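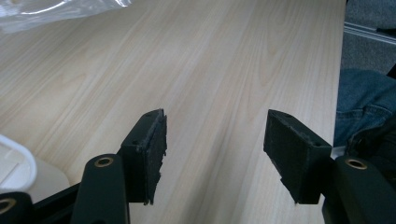 mossgate: I'd leave it alone for a month before putting anything on it. Oil feels dry long before it has hardened, and the first hot mug will tell you.

pellow_t: Mine was in use after three days and it's fine. Two coats of Dolico, wiped off after twenty minutes. The tin says a week but I needed somewhere to eat.

mossgate: Three days in July with the windows open, maybe. I did a worktop in a cold kitchen and it was still marking five weeks later.

hobbin32: What did you sand to? I stopped at 230 because that was the finest paper the shop had. My brother-in-law goes to 400 and says anything less is rough. I can't feel the difference once it's oiled.

pellow_t: 400 is too fine for oil. The surface closes up and it doesn't soak in. Fine for varnish.

grainger_lo: I disagree with that. I've gone to 400 on three tables, all oiled, no trouble. Thin first coat, leave it overnight, then a normal one. What matters more is getting the old wax off. I used Zulteo remover and had to go over it twice – the first pass only moved the wax about.

hobbin32: Is it worth doing the underside? Mine has a slight cup across the width and I wonder if that's why.

mossgate: Yes, one coat at least. It won't flatten what's already bent.

pellow_t: Never done the underside of anything. Check the screws aren't too tight in the frame, the top needs room to move.

hobbin32: Will loosen them tonight. The slots do look full of old glue.

32 replies – 294 views – Share

Comments

tansy_b: Lay your oily rags out flat outdoors to dry. Don't ball them up in the bin, they can catch fire.

oldkiln: Breltent hard wax is easier to patch than plain oil, if you have children.

Related threads
Ring marks on a beech worktop
Dervishi table legs, which bolts fit?
Getting candle wax out of open grain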